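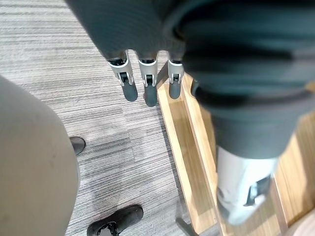 Workshop notebook, Kang Building, bindery and paper room
July, entry begun 9:40 a.m.

Wheat starch paste, second batch. The first batch was discarded at the close of the previous session on account of lumps that did not pass the sieve. The present batch was prepared with 80 grams of starch to 800 milliliters of deionized water, soaked before heating, and stirred without interruption until translucent. It was strained twice through the horsehair sieve and stored under a thin layer of water in the covered jar on the second shelf. Colleagues are asked to pour off the water before use and to replace it afterward.

Butine ledger, volume 2. The spine lining has been removed to the third sewing station. The old adhesive is animal glue throughout, brittle at the head and considerably softer toward the tail. A methylcellulose poultice was applied in short sections and lifted with the bone folder. Two sections required a second application. The sewing supports are sound and will be retained. The front board remains detached and is held with the text block in the gray folder.

Test strips. Kyu-ri Moon requested a comparison of the Bosa tissue and the heavier sheet remaining from the Dromiment order. Strips of each were pasted to scrap from the same period and dried between blotters under a 1000 gram weight. The Bosa tissue cockled slightly along the grain. The heavier sheet lay flat but is too opaque for use over writing. It is proposed that the tissue be used on all written leaves and the heavier sheet kept for the gutter repairs.

The question of toning has not been settled. Acrylic washes on the tissue dried darker than the samples in the swatch book. To be repeated with a weaker wash.

2:15 p.m. Humidity reading higher than in the morning. Pressing time extended accordingly.

Supplies: blotter stock is down to nearly 300 sheets. Linen thread, 18/3, to be reordered. The small brass weights should be returned to the drawer beneath the nipping press.

Outstanding: guard the first gathering, volume 2; consult K. Moon on the endpapers.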